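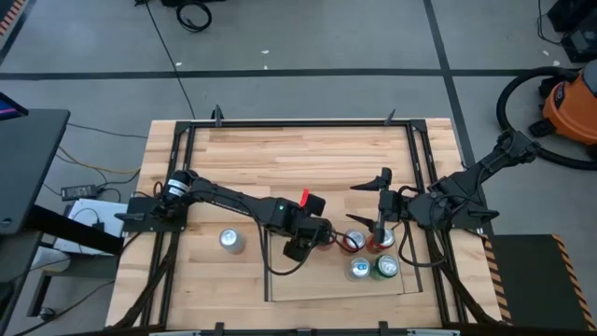 Subject: Re: Drinks for the Muvholm evening, cans or bottles?
To: Karkulum neighbors list

Hello all,

I answer below the parts of the earlier message, so it is easier to follow.

> We still have no decision about the drinks. Last April we bought
> the big bottles and half of them went flat before the end. Can
> somebody who has done this before say what is better? Also, do we
> need to buy trays, or do we use the plates from the kitchen?

I did it two times at the Gratbridge hall and I would take cans. A can is opened by the person who drinks it, and what is left closed goes back in the box for next time. With the bottles we always had 21 cups standing on the window sill and no one knew which was whose.

For the trays: please do not use the plates. They are too small and the cans slide on the curved part. I have seven clear acrylic trays at home and I can bring them all. They are flat and they wipe clean very quickly. One small problem – a clear tray on a wooden table is hard to see, so people put an elbow on the edge. I would keep four cans on each tray, in two rows of two, and leave the rest in the fridge. When a tray is empty, we fill it again.

> The shop in Khondokar has mixed boxes. I thought 148 cans in
> total, is it too much?

For my opinion it is too much. We are not so many people this year, and the fridge at Muvholm is not large. I would order 100, and if the shop takes back the unopened boxes, then we can talk about more. Please ask them this before paying.

> And who takes the empties?

I can take them in my car, but only if they are rinsed and in closed bags. Last time the bag was leaking and the smell stayed in the trunk until summer.

One more question from my side: is the long table free from 5 pm, or only from 6? I need a little time to wipe it and to put out the trays. If it is only from 6, I would be glad for a second pair of hands.

Best regards from the yellow house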